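FOR IMMEDIATE RELEASE

Peria Says Machines Can Almost Clear a Table, Advises Public to Keep Its Sponge

29 April 2020

PLELTSKA – Peria, which has spent the better part of two years promising a machine that does the dishes, today released the results of its first full round of household and shop-floor trials. The company would like it known that progress has been made. It would also like people to go on doing their own dishes for now.

The trials covered 336 attempts at ordinary chores, among them setting crockery upright, folding hand towels and putting washers back in the bin they came from. The machine finished 282 of them without help. The remainder ended in a variety of ways, which are listed in the appendix under "Other."

"If you had told me in February that we'd get this far, I would have been delighted," said Lorraine Sheehan, head of trials at Peria. "Then I went home and emptied my own dishwasher, and I did it while talking on the phone. So it's a matter of perspective."
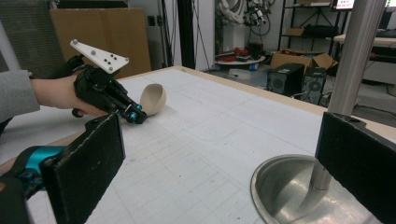
Peria's approach starts with people. Before a machine is asked to try a chore, a person does it with hand-held grippers, so that there is a record of how the job ought to go. The grippers have two fingers apiece and are worked by a trigger, and anyone who picks one up finds out quickly how much they had been relying on the other three. A beige bowl lying on its side on a white table looks like a modest opponent. It is round on the outside, it offers one thin rim to take hold of, and it has humbled several people with engineering degrees.

Shop-floor work went better than housework. Parts bins stay where they are put, and washers all come in the same shape. Kitchens are run on other principles. The Galindo workshop, a small furniture maker that lent its packing bench to the trials, has asked to keep going through the summer. The families who tried the towel-folding routine have asked for their towels back.

Speed remains a sore point. Putting one bowl upright takes the machine 10 seconds on a good run. Sheehan describes this as "a pace you could get used to, if you owned one bowl."

The next round, run jointly with the software firm Vetum, will raise the number of attempts to 2000 and add cutlery, lids and mugs with handles. Wine glasses were discussed and have been left for a later budget.

Peria has no product for sale and has not set a price or a release date. Customers who have written in to reserve a unit are thanked for their confidence and will be kept on the mailing list.

About Peria

Peria develops machines for light household and workshop chores. The company is based in Pleltska, where the office dishes are washed by hand according to a rota on the refrigerator.

Media contact: Lorraine Sheehan, Peria, Pleltska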